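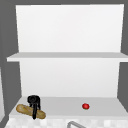 White shelving unit with two open compartments.

Section 5. Setting up a price feed in Praneo

Praneo reads daily natural gas and LNG prices from a data provider and stores them against your contracts. You need an administrator account and the access key from your provider. The steps below use Morkar as the provider. Prudis works the same way, except that its key is entered in two parts.

1. Open Settings and choose Price Feeds.
2. Select Add Feed, then pick Morkar from the list.
3. Paste the access key into the Key field. Do not include spaces before or after it.
4. Choose the unit. Contracts in the United States normally use dollars per million Btu.
5. Select Test. A green mark appears next to the feed name when the key is accepted.
6. Select Save.

Note: The first download covers past prices and can take up to 299 seconds. Leave the window open until the row count appears. A full history for one hub loads 1,734 rows.

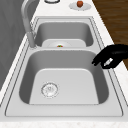 Can I use two feeds for the same hub?
Only one feed can be active for a hub at a time. Add the second feed, leave it set to Standby, and switch it on from the hub page when needed.

Matching hubs to contracts

7. Open the Contracts tab and select the contract.
8. Under Index, choose the hub named in the pricing clause. Hubs with similar names are listed together, so check the delivery point as well.
9. Enter the conversion factor if the contract is priced in a different unit from the feed.
10. Select Apply.

Caution: Changing the index on a contract that has already been invoiced recalculates every open month. Export the contract first.
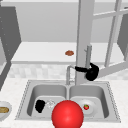 Page last changed: Mar 20, 2026

If a price is missing, Praneo carries the previous price forward and marks it with a gray flag. Flagged prices are left out of monthly averages unless you turn on Include Carried Prices. Holidays in January often produce several flags in a row.

To replace a flagged price by hand, open the hub page, select the date and type the new value. 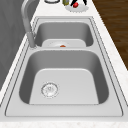 Manual values are kept when the feed next runs. To go back to the provider's figure, select the date again and choose Restore. Sites that send their data to Hoarau for invoicing should run the export again after any manual change.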